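Notebook 3, adhesives and coatings, carried over from the July pages

Cure problem on the Schouten two-part again. Parts from the last batch peel at the edge when flexed, clean off the steel, no residue left on the metal side. Center of the bond is fine. Same mix ratio as before, same operator (me). The resin tub was opened in July and the lid does not seat well, so moisture is the first suspect. Second is the degreaser. We changed from Condov to Miltow when the old can ran out and I did not write down which coupons got which.

Plan: fresh coupons, one variable at a time. Mild steel, sanded with 100 grit, wiped twice, left open for 17 minutes before coating. Half get Condov from the bottom of the old can, half get Miltow. All from the new resin tub. Old tub is set aside with tape over the lid, do not use it and do not throw it out.
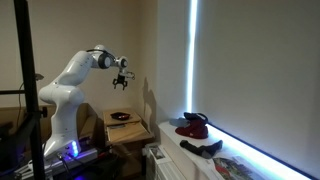
Miltow, 17th October

Coupons mixed and clamped before lunch. Oven at 60 C, probe taped to the middle shelf. The display reads higher than the probe until the door has been shut for a while, so go by the probe. Top shelf left empty.

Squeeze-out looks even on both sets. One Miltow coupon slipped in the clamp and I marked it with an X. It stays in the oven but does not go in the table.

Noman Tarar asked if the sanding is too coarse. Possible. The data sheet gives a range and we are at the rough end of it. Will run a third set at 800 grit once these are out, same wipe, same open time. He also wants a set with no wipe at all as a baseline. Fine, but those get cut from the same sheet or the comparison is useless.

Peel fixture: left jaw is worn and lets thin stock creep. Shimmed it with a strip of Pimov tape, holds for now. Replacement jaw not ordered yet, need the part number off the underside.

To do
Weigh old tub
Label both degreaser cans with date opened
Peel test after overnight cool, not before
Return the good calipers to the drawer by the sink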